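Folding T-shirts to a fixed width

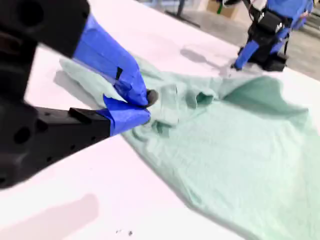
Mint-green T-shirt on the white table.

The drawer in question is a Drallari three-drawer unit, bought second-hand from Howells. The internal width is 315 mm after the runners are allowed for. Two columns of shirts therefore get a little under 158 mm each, and a shirt folded the way I was taught as a child comes out nearer 200. For years I forced them in and the top layer caught on the frame above.

The revised method is as follows. Lay the shirt face down on a smooth surface. Find the shoulder seam and pinch it midway between collar and sleeve. Find the matching point on the hem. Fold along the line between the two, then turn the sleeve back on itself so that it stays within the folded strip. Repeat on the other side, with the second strip lying over the first. Fold the hem up to the collar, then in thirds.

Finding the shoulder point is the slow part. With a crumpled shirt it is easy to take hold of a fold in the body and assume it is the seam. I now lift the first pinch a few centimetres and let the cloth hang before committing to it. If the collar does not appear, I put it down and start again.

Surface matters more than I expected. On the bed the duvet gives way under the hand and the strips drift. A hard table is better, and a pale one shows up the edge of most colours. Light greens and greys are harder to read than navy, particularly where the fabric is doubled over.

Timings: 17 shirts took 15 minutes at the first attempt, including two that were refolded. I have not timed it again.

Dwynwen Kneath wrote in August to recommend a folding board, the Clandico one with the hinged flaps. I tried hers. It gives a consistent result -- but the centre panel is too wide for this drawer and cannot be adjusted. A piece of stiff card cut to 150 mm does the same job and stores flat underneath the shirts.

Long sleeves need a second turn at the cuff and come out thicker, so mine are in the bottom drawer with the jumpers. I have not found a satisfactory fold for anything with a hood.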